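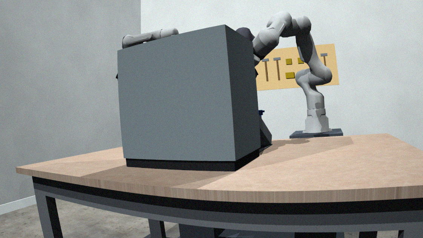
Why compare controllers at all, when any of them will get an arm from one place to another sooner or later? One reader of our first draft asked us that, and it was a fair thing to ask, so we have rewritten this opening to try and answer it properly.

Our project at Zemotthorpe College was to run two controllers, Jellon and Humix, on the same pair of simulated arms and see which one we would rather live with. Both will finish a simple move. The differences only show when the arm has to go slowly to a small target with something bulky close by, and we had a large cabinet on the table for exactly that.

The task

We kept it simple, mostly because our first idea (both arms working together) had eaten most of March and given us very little besides collisions. One arm has to bring its gripper down to the studded panel beside the cabinet and stop over a chosen stud. The other arm holds a parked pose for the whole run. We counted a run as good if the fingertips stopped within 3 millimetres of the stud without touching anything on the way. Each controller had 500 runs, with the starting pose shuffled every time.

The gripper was the same throughout, a black one with slender fingers. We were glad of them, as the studs are small and close together, and a wider gripper would have made the whole thing hopeless.

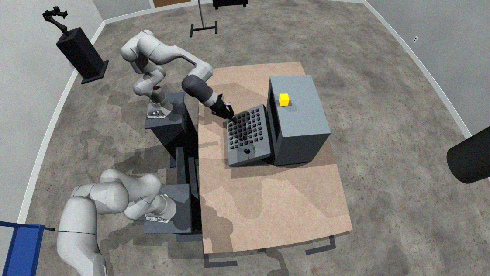

What we found

Jellon managed 209 good runs, and Humix did rather better, though we lost our first batch of Humix results through saving over the file and had to do the lot again. (Please keep backups! We do now.) Jellon's trouble was mostly at the end of the move, where it hurried the last bit and overshot. On the corner studs it was perfectly respectable – it was the studs nearest the cabinet that let it down.

Humix is slower and, we must admit, a bit dull to watch. It creeps in, settles, and creeps again. Tuning it took us 100 practice runs before we were happy, and the settings menu is not friendly to beginners, but once it was set we hardly touched it.

What we would do next

We would like to let the second arm move too, now that we understand the first one better, and to try picking up the yellow cube from the top of the cabinet. We would also score the runs by time as well as by distance, which we only thought of when the runs were nearly done.

Comments

Did you try turning down Jellon's speed limit for the last stretch? Ours behaved much better after that.

We did, but only on a few runs, so we left it out. It did seem to help – thank you!

Lovely to read, well done all. Could you post the Humix settings?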